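Stallent Cube Sort: README

Version of 2025-07-11. Maintained by Noreen Butt, on the Stoltari packing floor.

Hi! If you've opened this folder you're probably either starting on the sorting cell with us or you want to train something on our recordings. It's all wrist camera footage plus gripper positions, recorded on the practice table before we let the arm anywhere near real orders.
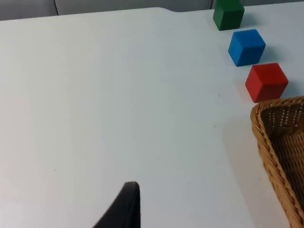
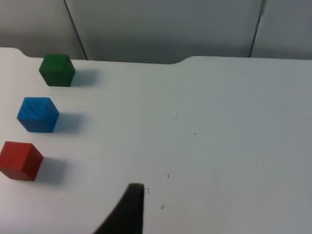 Wrist camera views from the practice table: green, blue and red cubes, with the gripper finger at the bottom. The basket shows in the first one only.

What's in the folder

There are 2598 recordings, split over 23 sessions. Each recording has its own subfolder with the wrist video, a joint log and a short notes file. The notes are typed by whoever was running the cell, so spelling is all over the place (mine especially). Session 3 has no joint logs. I forgot to turn logging on, sorry!

The cubes stand in for the small boxed parts we sort by color sticker at the Cowie line. They're easier to replace and they don't upset Tariq Tanoli in shipping when one gets dropped.

Why we did it this way

Until May the color sort was all by hand, and I did it for most of my shifts. I'm not going to pretend I miss it, my shoulders sure don't. But I was nervous when Brandum was brought in to set up the arm, and so was Naheed Gondal, who had the station next to mine. What we asked for was that the people from the line run the recordings, and that's how it ended up. Naheed and I did nearly all the sessions between us, with Tane Costigan from Brandum showing us the ropes for the first few.

So my job is different now. I do less lifting and a lot more watching, resetting and writing stuff down. Some days that's great and some days it's pretty dull, and I talk to people less than I used to, which I've brought up with Shazia Mengal (our shift lead). We're trying a swap every 50 recordings so one person isn't stuck at the cell the whole time. Still working on that.

Known problems

The tabletop has little dark specks on it. Don't filter them out, the real tables have them too.

Some notes files say "teal" for the green cube. Same cube.

Lighting isn't matched between sessions, so check before you mix them.

Using it

Fine for anybody at Stoltari or Brandum. If you're outside, ask Shazia first. Corrections go to me, and please put the session number in the subject line.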